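Drondale Desk Lamps

A small collection about one lamp, one table, and the things people do to a lamp when it is in the wrong spot. The lamp is never in the right spot. That is the whole premise, and the project has been running on it since September.

Contents

The recordings are grouped into 4 activities:

lamp_on_off: pressing the button on the base, then pressing it again.
lamp_shift: sliding the base to a new place on the tabletop.
lamp_turn: turning the base without moving it anywhere, a skill most adults believe they have.
cable_tidy: getting the power cable out of the way of whatever comes next.

Each activity has 20 takes per session. The folder names follow the room names: Lultero is the front room with the good window, Zekden is the back room with the white table. Cai is the name of the lamp. It was written on a strip of tape for inventory purposes and everybody started using it, so now it is in the file names and we are stuck with it.

Layout

cai/lultero/ has the early sessions.
cai/zekden/ has everything after the move.
notes/ has one text file per session. Some are detailed. One says "fine."

Labels

Every take gets a start label, an end label, and a one-line caption in plain English. Please keep the words the same across captions:

1. "Base" is the block that sits on the table. Do not write "foot," "stand," or "bottom bit." All of these have been tried.

2. "Pole" is the upright part. "Stem" was used in the first 3 sessions and has been fixed in most places.

3. "Button" is the round one on top of the base, with the light-blue glow. It is near one end, so please say which way the base is lying if the caption depends on it.

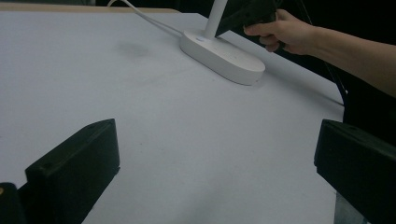

4. "Cable" is the power cable only. If it moves because the base moved, that is still lamp_shift. Use cable_tidy when the cable is the point.

Known problems

White lamp, white cable, white table. We did notice, eventually. Edges of the base are easiest to find by the shadow on the tabletop, and the cable is best followed from the base end outward.

Zekden is dim. The overhead light was judged too harsh, then the replacement was judged too gentle, and further judging has been postponed.

In 5 takes of lamp_on_off the button was pressed twice by accident, so the lamp finishes the way it started. These are kept and marked "double" in the notes. Do not correct them to look successful.

The table gets wiped between sessions, in theory. Marks on the surface are not labeled and do not need to be reported, including by people who feel strongly about them.

Adding a session

Copy the last notes file, change the session name, and then change the rest of it too. Takes with a missing end label go back to whoever made them. If you want to add a second lamp, open an issue first and be ready to say what color it is.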